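Stiliteck Furum two-finger gripper, wrist camera version
Planning and buying notes, updated 24th September

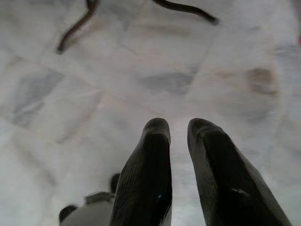
If you are pricing a first arm for light pick-and-place work, the gripper is the fun part of the budget, and also the part people tend to fill in last. We'd put it first! Your fingers decide what you can pick up, how close you can get to it, and which spares you'll be ordering next February.

The Furum comes as one package: gripper body, one pair of fingers fitted, wrist camera, cable and mounting plate. The Dedstead controller is sold separately, and so is the Bråten adapter you'll need if your arm has an older flange. Check the flange before you order - it's the mistake we see most on returned parts.

What to put in the budget

Spare fingers. Buy 2 extra pairs with the gripper. Tips wear, and waiting on a parcel with the arm parked is no fun at all.

Setup time. Allow seven working days from unpacking to useful trials. Floor-level jobs usually need longer than tabletop ones, as you'll want to try the reach on your own floor, around your own furniture legs, before settling on where the arm goes.

Lighting. Polished stone and glossy tile throw back a lot of light. A plain diffused lamp is a small line on the quote and we love what it does for the camera view.

Ordering

Part number: FU-193
Lead time: 14 days, adapter included
In the box: gripper, fingers, camera, cable, plate, hex keys
Not in the box: controller, arm, lamp

Already have the earlier Furum? The new fingers fit it, so you can keep the body and order only those.

Lovisa Haugland looks after quotes and is happy to go through a parts list with you, even a half-finished one. Send her your arm model and a photo of the flange.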